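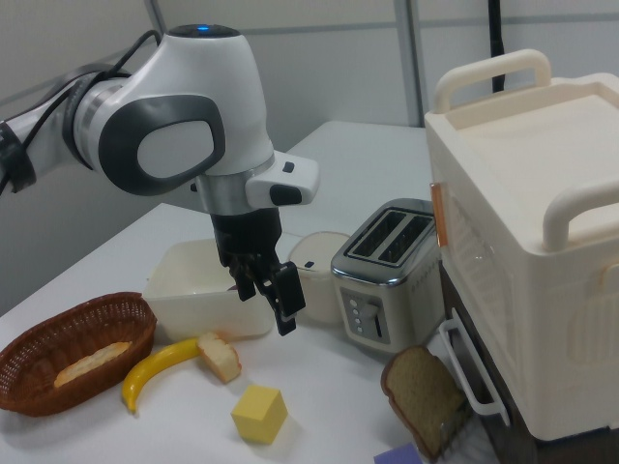 Keltmont Family Center -- Play Kitchen Lending: Frequently Asked Questions

Share 5 | Comments 2

Who may borrow from the play kitchen collection?
Any household or child care provider registered with the Keltmont Family Center may borrow. Registration is free and is completed at the Memgate Street desk.

What does a set contain?
Contents vary. Most sets combine pretend food with a basket or an open bin for storage. The packing list inside the lid of the carrying case is the official record.

How many sets may be borrowed at once?
Each household may hold 2 sets. Child care providers may hold 5.

How should pieces be cleaned before return?
Wipe plastic food and bins with a damp cloth and mild soap. Wicker baskets should be brushed out and must not be soaked. Please do not use the dishwasher for any item.

May real food be stored in the baskets or bins?
No. Containers that have held real food are withdrawn from the collection.

What if a piece is lost?
Report it at the desk on return. Single pieces are replaced without charge -- missing baskets and bins are billed at cost.

Are new sets planned?
Yes. Additional sets will be available in December at the Bredasis branch.

Comments (2)

playgroup_mom: Can we return to Bredasis if we borrowed at Memgate Street?

T. Ní Mhurchú: We did last month and they took it at the front desk. Bring the packing list.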